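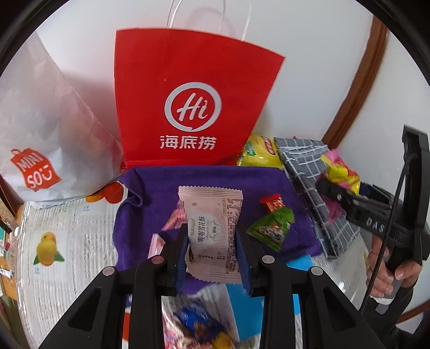 July, just gone 6 in the evening

Snack sorting night! I have been looking forward to this all week, which says a lot about my week. Everything from the Nellach trip is out of the bags at last, and I'd forgotten half of what I bought. The little xuehuasu packets (the white ones with stars on, wowo brand) are my absolute favourites, all milky and chewy with bits of biscuit, and I could live on them. The small wrapped sweets went on the purple cloth so they didn't roll off and vanish like last time.

I'm keeping the red Haidilao bag for ever. Lovely stiff paper, proper twisted handles, far too good for the recycling.

Then the savoury things! Lay's for film night, and the sweet potato sticks, only 20g a bag, so that's two mouthfuls if I'm being polite.

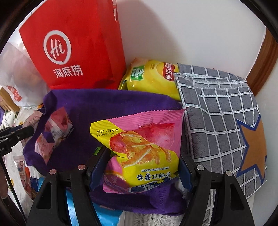 Seppälä rang while I was in the thick of it and said I should hide the sticks at the back or they'd be gone before breakfast. Fair point. I've put two bags by for Lutwood and I'm having one tonight with a big mug of tea. Bliss!

Recent entries
Rain all the way to Lutwood
53 buttons in a biscuit tin
The good blanket comes out

Last updated: July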